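Toltdale Kitchen Notes
Frequently asked questions

Last updated 7/6/18

I get the same handful of questions about my little kitchen over and over, so I've put the answers on one page. If yours isn't covered, leave me a comment!

Do you really manage with one bit of worktop?

Yes, and I've done it for nearly 9 years (first in the flat on Rivas Street, now in Toltdale). Dishes go at the front, food goes along the back, and anything that hasn't been used by bedtime goes in a cupboard.

How do you stack things so they don't slide about?

Biggest at the bottom – plate, then bowl, then mug standing up inside the bowl. I like a textured mat under the lot, as a bare top is far too slippery for my liking. One stack per person and you can lay the table in a single trip.

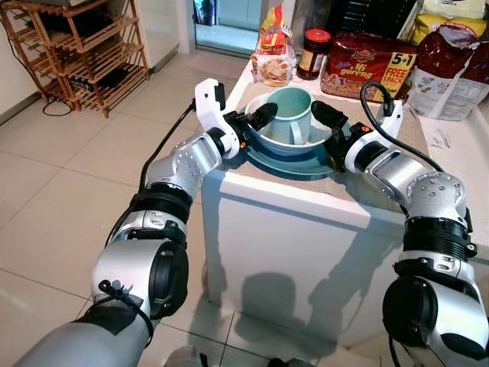 What do you keep out on the counter?

Quick supper things, mostly. Mi goreng noodles in the multipack (the 5+1 free ones are always worth grabbing), a jar of dark sauce and a bag of something to nibble. Tins and flour live in the cupboard, where I can forget about them until August.

Do your dishes have to match?

Not at all! I stick to blues and teals and let the shapes do what they like. My favourite set at the moment came from Silia, a tiny shop near the station, and I've only chipped 3 pieces so far.

How big should a noodle bowl be?

Mine hold 400 ml with room for an egg on top. A wide rim helps when you're carrying it to the sofa.

Where did you get the shelf in your Firkari post?

It was left behind by the last tenant, sorry. I've never found another one like it.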